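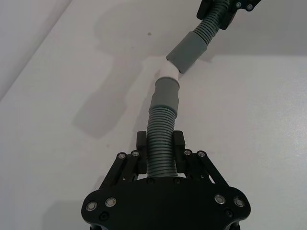
## 4. What the gratitude diary studies can and can't tell us

The claim under test in this section is a modest one on paper. People who write down a few good things each evening are said to sleep better, worry less and get on better with those they live with. The claim is repeated in nearly every programme we reviewed, usually in the first few pages and usually without a source. Where a source is given, it tends to be the Cirillo trial, so we spend most of the section on that.

### 4.1 The Cirillo trial

The trial enrolled 761 adults, all of them employees of Nirorlow who had answered a notice on the staff pages. Each was asked to keep a written diary for seven weeks. One group wrote down good things from the day, a second wrote down whatever had happened, good or bad, and a third was put on a waiting list and wrote nothing. Mood was scored at the start and at the end with a short form of the authors' own making.

The headline result compares the first group with the third. The gratitude group ended the trial in a better mood than the people on the waiting list, and the gap was big enough to be taken seriously. What gets left out, in the programmes at least, is the comparison with the second group. Those who kept a plain diary also improved, by nearly as much, and the authors' own test did not separate the two. This is reported in the paper. It sits in a table near the back and is given one sentence in the discussion, where it is called "encouraging for diary methods generally".

We find it harder to be encouraged. If a plain diary does the job, then the thing that helps may be sitting down quietly with a pen for ten minutes, or being asked to take part in something, or having a person at the other end who will read the form. Any of these would be worth knowing. None of them is gratitude.

There is also the waiting list itself. People who sign up for help and are told to wait are not a neutral group. Some will be annoyed, and some may hold off trying other things in the meantime. Tsikata made this point when the trial was first presented, and as far as we can tell it has not been answered.

### 4.2 Who stayed and who left

Of those enrolled, 133 did not fill in the final form. The authors left them out of the main analysis and said that they did not differ from the rest in age or sex. We have no reason to doubt that, but age and sex were never the worry. The worry is that people who found the diary dull, or found that it made them feel worse, stopped writing and stopped answering. A person who has had a rotten week and is asked each night to list its blessings might well give up, and the trial was not set up to hear from them.

Most of those who left came from the gratitude group. The paper puts this down to a change of shift pattern at one Nirorlow site. It may be so - but the three groups were mixed across sites, and a change of shift ought to have hit them all.

Fuchs, in a letter about the trial, reran the main comparison on the cautious assumption that everybody who left had stayed at their starting mood. The gap with the waiting list got smaller and did not vanish. We think this is the fairest reading available and we use it in what follows.

### 4.3 The Justura data

The other source often quoted is a set of records from Justura, a diary app sold by Cinix. Cinix reports that people who make more entries are happier, and that those who reach 40 entries are happiest of all. The second part of the claim has been turned into a target, and the app now shows a small badge when a user gets there.

We would put very little weight on this. The users chose to download the app, chose when to open it and chose whether to score their mood on a given evening. Someone in good spirits has more good things to write about and perhaps more patience for writing them. The line could run from mood to entries just as easily as the other way, and nothing in the records lets us tell which. We asked Cinix for the scores of users who had stopped before the target. We were sent a summary, which gave averages for current users only.

It should be said that Cinix did reply, and quickly. Two of the other firms we wrote to did not.

### 4.4 Harm

Hardly any of the work we read asks whether the practice can do damage. The usual view is that a list of good things is harmless at worst. That is probably true for most people. We are less sure about those living with debt, illness or a difficult partner, for whom a nightly instruction to look on the bright side could delay a phone call that needs to be made. This is a guess on our part. The Cirillo form had a box for free comments, and the comments have not been published, though several are quoted in the paper and all of the quoted ones are kind.

A simple check would be to ask people who stop why they stopped. It costs a postcard.

### 4.5 Where this leaves the claim

On sleep, we found no study that measured it in any way other than asking, and the Cirillo trial did not ask. On life at home, the evidence is a single question on the final form, answered by one member of each household. On mood there is something - a small rise, over a short period, against a weak comparison, in people who had volunteered.

Keeping a diary of some sort may lift the mood of some people who want to keep one. We would not object to a programme that said that. The ones we reviewed say a good deal more, and two of them promise a change in "brain wiring", for which they cite each other. Section 5 turns to spoken affirmations, where the studies are smaller and the promises are larger.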